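Back from the core store, and a few notes before I forget

Quick one, typing this on the train with 9 percent battery and no charger. Three weeks at the repository done. Sampling party finished, boxes labeled, forms signed (mostly). Wanted to get the lake core stuff down while its still in my head.

So, background for anyone who landed here from a search. I work on lake mud. Specifically on long sediment cores from Lake Yupanqui, high altitude, cold, very little oxygen at the bottom, which is great for keeping layers intact. The project is called Zetiter, and please don't ask me what it stands for, I've been on it since the second year and I have heard two versions. We drilled at three sites. Site 3 is the one everybody wants, deepest water, best laminations, and of course the worst gas expansion when it came up. Sections pushing mud out of the liner caps on deck. Messy.

The cores live at the Lutero store now. Big cold room, racks to the ceiling, 4 degrees or near it, and you wear a coat in the middle of summer. I had two pairs of gloves on and still couldn't feel my thumbs by eleven in the morning.

What I went for was pollen and charcoal. Sounds easy. Scoop of mud, bag, label, next. But every sample has to sit against the composite depth scale, and the composite depth scale got revised while I was already there. Revised! So the first two days of my list were in old depths and had to be converted. Section by section, because the offset changes at every splice tie point. My spreadsheet now has a column called "depth new new". Not proud of it.

Total for the whole party, all the groups together, came to 2552 samples. Mine were a small slice of that. The luminescence people had the far bench with the red lights and a curtain, and you could not walk past without being shouted at, fair enough. The isotope people wanted leaf waxes so they had foil everywhere and no plastic touching anything. Pollen is the easy guest. Plastic bag, fine. Fingers, almost fine.

Few things I would tell someone doing this for the first time:

Bring your own spatulas. The store has some but they walk off.

Look at the line scan images before you go. Really look. I had requested a sample every ten centimeters like a robot and some of those landed straight in a tephra. Ash. No pollen in there worth the trip. Had to shift 46 of mine up or down and write a note for each one, and the curator needs the note in the proper box on the form, not in the margin. Ask me how I know.

Write on the bag before the mud goes in. Cold bags get a film of moisture and the marker just skates.

Don't sample the top and bottom of a section if you can help it. Disturbed. Drilling slurry gets down the inside of the liner too, so stay in the middle of the half and scrape the face first, always across the layers and never along them. I scraped along once, tired, last hour. Lost that one, wrote it off.

Also the working half gets thin. People forget that. There's a section from Site 2 where so many of us wanted the same ten centimeters that it looks like something has been eating it. The archive half stays wrapped and you don't touch that, period.
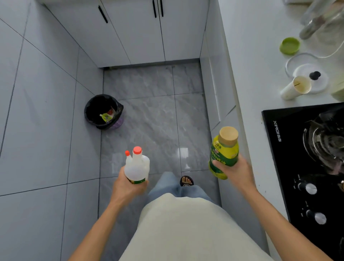

White jug with the red caps, and the yellow-green bottle.

Anyway. The gadget question, I got a couple of emails on this. Yes I took the Joltel logger, the little temperature one, and had it in the cool box with the samples all the way home. Over 3 days of readings, start to finish. It does the job. The download software is slow and it puts the time in some zone I don't live in, so you fix that by hand. The trace stayed flat except for one bump when I changed trains and the box stood on the platform while I looked for the right stairs. A degree and a bit. For pollen who cares. If you are carrying anything for DNA, I'd want dry ice and somebody paying for a courier.

What happens next – freeze dry, weigh, spike with marker grains, then the long acid business in the fume hood. I've got a hood booked for most of January. Then counting, meaning me, a microscope and a lot of radio. First look will be a coarse one, just enough to see if the forest signal moves with the lake level or lags behind it. I think it lags. The older short core hinted at a lag but the dating down there was bad, two radiocarbon ages out of order and a lot of wishful lines drawn through them. The new age model should be better, there are a couple of ash layers that match between sites and the luminescence ages should pin the lower part. If they come in. They are always late.

One gripe. The request form. Why does it want volume in cubic centimeters on page one and grams on page two? Wet grams or dry? I put wet and got it bounced back. Dry, apparently. For mud that's mostly water. I guessed, everyone guesses, they approved it the same afternoon.

Will put up the core photos when the moratorium lifts and we're alowed to show them. Not before. If you are on the project and want my converted depth list, send me a mail and I'll pass it on, just check it against the splice table first because I did half of it past midnight.

Battery at 4. Off.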